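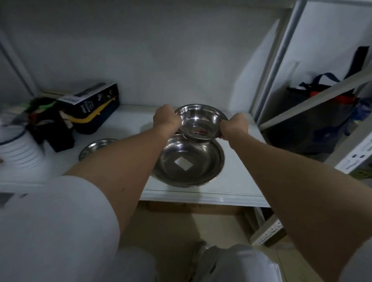 Stainless steel bowls at a white shelf.

Hiring Our Rooms: Frequently Asked Questions

The Trimunia Church Centre in Clavstead is used by the congregation for worship, teaching and fellowship, and is made available to the wider community when it is not needed for church activities. The answers on this page apply to all new hirers. If your question is not covered, please contact the church office before you submit a booking request.

Which rooms may be hired?

The main hall, the Nurmi Room and the kitchen are available for hire. The main hall is on the ground floor and has direct access to the car park. The Nurmi Room is on the first floor, reached by the stairs or the lift, and is suited to meetings, small classes and prayer groups. The worship area is not hired out for private events. Requests to use it for concerts, school services or funerals are considered separately by the church leadership.

Do I need to be a member of the church?

No. Bookings are accepted from individuals, charities, clubs and small businesses, whether or not they have any link with the church. Where two requests are received for the same slot, priority is given to members of the congregation, then to registered charities, then to all other applicants. Once a booking has been confirmed in writing it will not be moved to make way for another hirer, with the exception of funerals. The office will always telephone the hirer in that case and offer another room or a full refund.

How do I make a booking?

All bookings are made through Vurkilance, our online booking system. You will be asked to create an account, choose a room and describe the purpose of your event. Please give as much detail as you can. "Party" does not tell us whether you are expecting a bouncy castle.

Your request is provisional until you receive a confirmation message. Please do not send out invitations or pay for entertainers before then. If you do not have access to the internet, the office can enter a request on your behalf during opening hours.

How far ahead can I book?

One-off bookings may be made up to 18 months in advance. Regular groups are asked to renew each July for the following year. Groups that have not renewed by the end of the month may find that their usual slot has been offered elsewhere.

Who may sign the hire agreement?

The hirer must be aged 18 or over and must be present for the whole of the event. The agreement may not be passed to another person without our consent. For bookings made in the name of an organisation, the person signing should be authorised to act for it, and we may ask to see confirmation of this.

Are there any activities that are not permitted?

The centre is a place of Christian worship and hirers are asked to respect this. We are unable to accept bookings for gambling, for séances or fortune telling, or for events promoting a political party. Public meetings at which candidates from all parties have been invited to speak are permitted, and have been held here at several recent elections.

Other faith groups may hire the Nurmi Room for social, educational or charitable purposes. Requests for its use for worship are referred to the church leadership, who will normally reply after their next meeting.

May alcohol be served?

Alcohol may be served with a meal at a private function, with the prior agreement of the office. It may not be sold on the premises. This includes raffle prizes, tickets with a drink included in the price, and bars where guests are invited to make a donation. Smoking and vaping are not allowed anywhere in the building or in the porch.

What does the kitchen hire include?

The kitchen may be booked together with either room, or on its own. The hire charge includes use of the cooker, the fridge, the hot water urn and the sinks, along with crockery and cutlery for seated meals. Table linen, tea towels, foil and cling film are not supplied.

Hirers who only wish to make tea and coffee do not need to book the kitchen. A small servery beside the main hall has a kettle and cups for this purpose, and is included in the price of the hall.
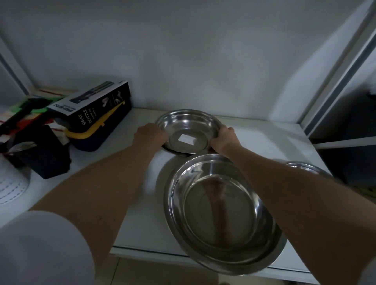
Items should be returned to the cupboard or shelf from which they were taken. Cupboard doors are labelled on the inside. The locked cupboard nearest the back door belongs to the church lunch club and its contents are not part of the hire. Please do not ask members of the lunch club for the key.

Food left in the fridge at the end of a hire will be thrown away. We regret that we cannot store food overnight before an event, as the fridge is often in use by more than one group.

Are there any rules about food safety?

Hirers are responsible for the safety of any food they prepare or serve. Anyone selling food to the public should check with the local council whether they need to register. Outside caterers are welcome, and should send the office a copy of their insurance certificate before the day.

What time may we arrive and leave?

The building is open to hirers from 9 in the morning. Your booking should include the time you need to set out furniture, decorate, clear away and clean. A group booked from 2 p.m. will not be able to enter the room before 2 p.m., even if it appears to be free, as the heating and door entry are set from the booking times.

Music must stop at 10 p.m. and the building must be empty by 10.30 p.m. Our neighbours in the terrace opposite live very close to the car park — please ask your guests to leave quietly.

How much does it cost?

Current charges are shown in Vurkilance when you select a room. There are separate rates for members of the congregation, charities and commercial hirers. Charges are reviewed once a year and any change takes effect in September. Bookings already confirmed are honoured at the old rate.

A deposit is payable for all parties and receptions. It is returned after the event, provided that the room has been left clean and there has been no damage. Deposits are paid back to the account or card from which they came, and cannot be returned in cash.

Where does the money go?

Income from hire is used first to meet the cost of heating, lighting and cleaning the building. Any surplus is passed to the Clavstead winter hardship fund, which received £1,085 from this source last year. The fund makes small grants to households in the parish, mainly towards fuel bills and school shoes.

What if I need to cancel?

Please cancel through your Vurkilance account or by writing to the office. If you give us at least 9 days' notice, the hire charge will be refunded in full. With less notice than this, the charge is normally kept, although the deposit will still be returned. Hirers who have been bereaved or taken seriously ill should speak to the office, which has discretion in these matters.

Are we responsible for cleaning?

Yes. Brooms, mops and a vacuum cleaner are kept in the cupboard under the stairs. Hirers are asked to sweep the floor, wipe the tables, stack the chairs as shown on the notice by the door and take all rubbish away with them. The outside bins are for church use and are quickly filled. Confetti, glitter and artificial snow are not permitted, indoors or outdoors.

Decorations may be hung from the picture rail using string. Sticky tape, pins and adhesive putty must not be used on the painted walls.

What are the arrangements for children's groups?

Any group working with children or vulnerable adults must have its own safeguarding policy and must send a copy to the office before its first session. A copy of the church's own policy is displayed in the entrance hall. Family parties do not need a policy, but children must be supervised by an adult at all times, including in the car park and on the stairs.

Is the building accessible?

There is level access from the car park to the main hall, and the lift serves the first floor. An accessible toilet is on the ground floor. A hearing loop is fitted in the main hall and in the worship area. There is no loop in the Nurmi Room at present — a portable unit can be borrowed from the office if requested with the booking.

Is there parking?

The car park is shared by everyone using the building and spaces cannot be reserved. On busy afternoons it is often full. Guests may use the public car park behind the library, for which a charge is made. Vehicles should not be left in front of the side gate, which is needed by the emergency services.

Can I see the rooms before booking?

Visits can be arranged with the office on weekday mornings. Please do not come to view a room while another group is using it.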